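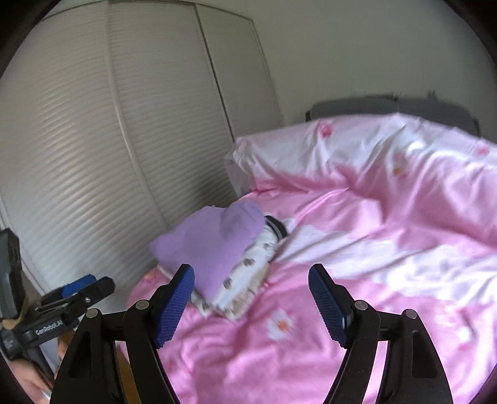 Folded clothes on the bed, Pedier site, bedroom task set.

Kiretti Household Textiles Study
Interim progress report to the Minhas Fund
Submitted 12/08/2026

1. Status

Work on the bedroom portion of the study is on schedule. The laundry portion is behind by two weeks. The delay comes from the late delivery of drying racks to the Pedier site and does not affect the budget for this period.

2. Work completed

The bedroom portion covers folding, stacking and clearing of soft items on a made or unmade bed. A total of 71 sessions were completed in the period. Each session begins with items placed on the bedding and ends when the stack has been moved to its storage location or the time limit of 30 minutes is reached.

Bedding is left as found. An early draft of the protocol called for the duvet to be pulled flat before each session. This step was removed after the pilot. A wrinkled duvet gives an uneven base, and stacks placed on it lean or spread at the bottom layer. Homes do not present flat surfaces on request, and results from a flattened bed were of little use to the storage work.

Mixed stacks remain the main source of difficulty. Thin printed cotton slides against thicker items, and the fold line of the top piece tends to open when the stack is lifted from one side.

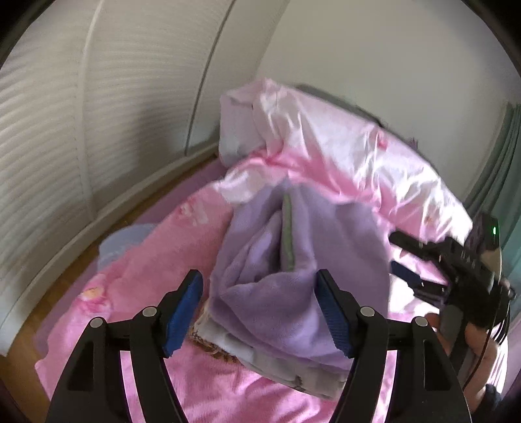

Fleece and similar fabrics hold a fold poorly at the edges but grip the layer below. Session notes suggest that placing a fuzzy item in the middle of the stack gives better results than placing it on top. This has not been tested under controlled order and should be read as an observation only.

3. Changes to protocol

Stacks are now limited to seven items. Taller stacks were dropped from the plan after repeated collapse on soft bedding. Satin-finish duvets are logged as a separate surface type. Pillows stay at the head of the bed and are not counted as items.

4. Open items

The item log from the Zitov site uses an older list of garment names. Recoding is in progress. Labels such as "top" and "knit" will be replaced with the current terms, and entries that cannot be matched will be marked unknown.

Storage measurements for shelves and drawers are complete at Pedier and pending at Zitov.

5. Next period

Laundry sessions start once the racks are in place. Recoding of the Zitov log will be finished in November. No change to the approved budget is requested.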